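Raed Boutros
9 Sep 2022

A thread about moving small amounts of liquid from one glass to another without making a lake on the table. I learned most of it by making the lake. 1/

First, who I am, for new readers. I make bitters, infusions and small perfumes at home, and twice a year I teach an evening class for beginners. English is my third language, so please be patient with my articles. 2/

The class is where this thread comes from. In February I had a group who were very good at measuring and very bad at pouring. One lady measured her orange peel tincture perfectly and then poured a third of it in her sleeve. 3/

So now we start with the table, before any bottle is opened. I put a black cloth. Clear glass on a white table is difficult for the eyes, and on black you see every edge. You also see every drop, and this is good for honesty. 4/

The cloth should be cotton and a little heavy. The shiny kind slides, and when it slides everything on it goes together. Iron it if you can. A small fold under a rack is enough to make it rock. 5/

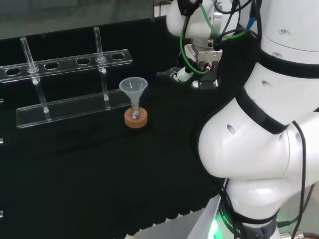
Photo: Raed Boutros

On the left is my acrylic tube rack, with two glass tubes in it. I like acrylic for this because I can see the whole tube down to the base. In a wooden block you see only the top, and you must lift the tube each time to check the level. 6/

The bad side of acrylic is scratches. Never use the green side of the sponge. I wash mine with the fingers and a drop of dish soap, then I let it dry by itself. Alcohol can also make small cracks in it after some time, so wipe a spill quickly. 7/

See also that one tube leans and the other stands more straight. If the hole is wider than the tube, the tube will always find its own opinion. For storing it does not matter. For reading a level it matters very much, so hold the tube upright with two fingers before you read. 8/

I leave empty holes between tubes when I have the place. Glass that touches glass makes a sound I do not enjoy, and also my fingers are not thin. 9/

Now the flask. The round bottom is beautiful and completely useless on a table. It needs a ring under it. Mine sits in a cork one, and I would not change it for metal. Cork is soft to the glass and it does not travel when you touch it. 10/

If you buy a cork ring, measure the flask first. I bought my first one from the Esberg catalogue by looking only at the photo, and it came big enough for a melon. The flask went through like a coin in a well. 11/

The correct size is when the flask sits down in the ring and you can push it very gently with one finger and it comes back. If it goes on turning, the ring is too small or the cork is already tired. 12/

Cork gets tired, yes. It drinks what you spill. The ring I use for clove I do not use for rose, and I write the name under it with a pencil. 13/

Then the funnel. I prefer the frosted plastic with a wide mouth. Glass funnels are more elegant, but on top of a small flask they are heavy, and the whole tower wants to fall. 14/

Please do not push the funnel down until it is tight! If it closes the neck, the air cannot come out, and the liquid stops in the cone and looks at you. Then it all goes at once with a big bubble. Lift the funnel a few millimetres while you pour, or put a small piece of folded paper between the stem and the neck. 15/

Pour on the side of the cone, never straight in the hole. The liquid should run down the wall in a slow circle. My students think it is a decoration, but it makes less splash and you hear when it begins to fill. 16/

And stop early. A round flask looks half empty for a long time and then suddenly the neck is full, for the neck is very narrow compared to the belly. What is still in the funnel must also have somewhere to go. 17/

A question I receive often: which flask size for a beginner? For bitters I say 200 ml, or 300 ml if you make gifts. I do not recommend bigger. With a big flask you make a big mistake, and good alcohol is expensive. 18/

Second question: can I use kitchen things? Of course. A jam jar does not need a ring and a tea strainer is a good friend. I used only jars for 2 years. But a jar has a wide mouth and the smell leaves, so for perfume I would go to a narrow neck. 19/

Only one rule here, and I am strict about it. What comes in the perfume work does not go back to the kitchen. Plastic keeps the smell. I once made vinaigrette with a funnel that remembered patchouli, and my brother still speaks of it. 20/

Labels. I use the Stikitz ones, the small matt ones, and I put them on before filling, when the glass is dry and my hands are clean. Pencil or a pigment pen. Ordinary ink runs away the moment alcohol touches it. 21/

My notebook is now at batch 522. Many of these batches are terrible, but they all have a label, so at least I know what is terrible and why. Batch names can be anything. I have a Kiani and a Pleltar, they are the names of two cats from my old street. 22/

Cleaning, very short. Rinse with a little of the same alcohol first, then warm water, then soap if needed, then water again. For the tubes a thin brush, and go slowly to the bottom – a fast brush with a metal tip can go through the glass. 23/

Let the tubes dry upside down on a towel before they go back in the rack. If you put them wet and standing up, the last drop stays at the bottom for days, and it will be in your next batch. 24/

Somebody asked if a right-handed person should put the rack on the left. I do it like this, rack left and flask near the middle, so I take the tube with the left hand and pass it to the right one over the cloth. If you are left-handed, turn everything. Try it first with water and a bit of food colour. 25/

Next time I write about filters, the paper ones and the cotton ones, and about how long to wait before you filter citrus. If you have questions on this one, please put them under this post and I will answer in the evening. 26/26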